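The thirty-wear rule and other sums I don't trust

Every November the same advice comes round. Buy less, buy better, wear each thing 200 times, and the expensive jumper works out cheaper than the cheap one. I have believed this for most of my adult life and I've started to wonder who did the sums.

My own evidence is a wool cardigan from Miettinen, bought on the strength of a long article about heritage knitwear. The elbows went in the second winter. I wrote to the shop and was told, very politely, that wool "relaxes with its owner". My supermarket one is still going and has been through the machine on whatever setting was already selected. 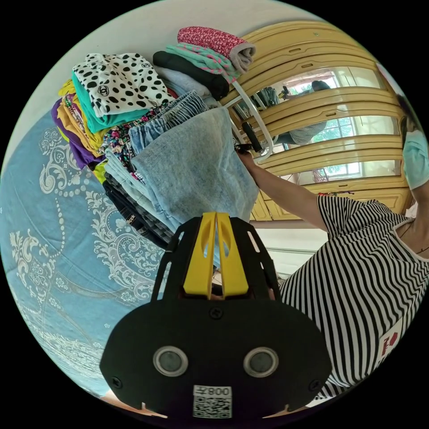 I put this to Siiri Seppälä, who mends clothes for a living and has less patience than I do. Her view is that price tells you a bit about the cloth and almost nothing about the seams. She has had coats in from Drustov with a lovely lining and side seams held by hope. She also thinks most things die of bad washing, and there I'm less convinced. People in that trade do tend to see the washing accidents.

Then there is the cost-per-wear sum itself. It assumes you'll wear the thing. I own 17 shirts and wear 3 of them. The good linen one has been out twice, both times to weddings, and by that measure it is the most extravagant object in the house after the boiler.

Kenta Minami says I should sell it. Perhaps, though I've looked at what second-hand linen fetches and it would barely cover the postage. 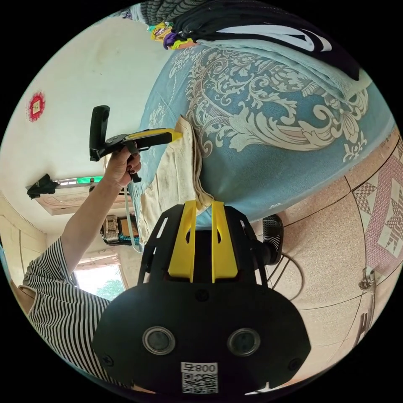 What I do now

I turn things inside out in the shop and pull gently at a seam. If the assistant looks worried I put it back. I ignore the word "heritage" on any label, and "considered" too. I've stopped working out cost per wear until I've had the wear, at which point the sum is no use to anyone but at least it's right.

The cardigan is going to Siiri next week for patches. She has quoted me more than the supermarket one cost.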